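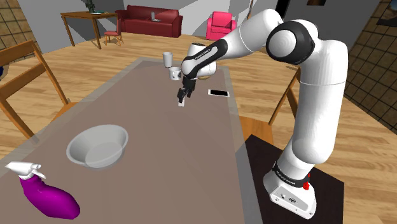
White robot arm beside a long table, computer rendering

Mostska is a public affairs and lobbying firm based in the river town of Skilham, where it has kept its main office since it was founded. It speaks for its clients before the state legislature and before a good many county boards and town councils, and over the years it has become one of the more familiar names in the halls of the statehouse.

History

The firm began as a two-room practice that mostly helped small water districts fill out their paperwork, and for quite a long while that was nearly all it did. Its first real lobbying client was a group of ferry operators who wanted a fairer schedule of dock fees – a modest cause, but one that kept the partners busy for 13 months. In April of the following year the firm took on the Tran account, a regional trucking company that is still on its client list.

A second office opened in Gususholm nine years later, mainly to be closer to the farm groups in the northern counties.

Services

Mostska tracks bills, drafts testimony, and arranges meetings between clients and lawmakers. It also runs a training day for newcomers to the trade, with room for up to 95 people, covering registration rules, gift limits, and the gentle art of waiting in a hallway.

Ownership

The firm is owned by its 14 partners, who elect a managing partner from among themselves. On Dec 21, 2023, it announced that the Gususholm office would handle all local government work, while Skilham would keep the statehouse clients.

See also

Lobbying
Public affairs
Skilham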